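Does a sorting rule save any time? Report on the shared table task

Our module handbook says that a clear sorting rule "always" makes clearing a table faster. I chose this project because I doubted the word always, and after a term of moving bottles and other odds and ends from one place to another I doubt it more.

The rule we were given comes from a leaflet by Bralluveo, a firm that sells storage advice to offices. It says you should decide where each kind of thing goes before you touch anything. The leaflet claims large savings but doesn't say how they were measured, who did the clearing or how untidy the tables were to begin with. I wrote to ask and had no answer by the end of August.

Ravinder Gill and I ran 104 trials between us. In half of them the person clearing had 20 seconds to plan first, and in the other half they just started. We kept the layouts small because the handbook does, and a few things on a big dark tabletop is what it calls a typical case. I am not convinced it is typical of anything. My own desk has never looked like that.

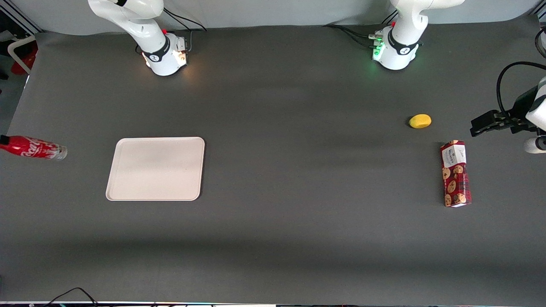 Planning made people look calmer, and two of them said they liked it. Their times were another matter. Once the planning time was added back in, the planned trials were slower in most of the small layouts. The handbook leaves planning time out of the total, and I can't see a good reason for that. A person standing still is still spending time.

Drinks bottles caused the most arguments. Is a bottle rubbish, recycling or somebody's drink? The rule has no answer, and people who had planned carefully changed their minds with the thing in their hand. We logged 12 of these changes before we agreed to write down only the final choice, so the true figure is higher and our record of it is poor.

Ravinder thinks the rule would do better with a really crowded table. That may be so, but we didn't test it and I won't claim it here. I would also want someone other than the two of us holding the stopwatch.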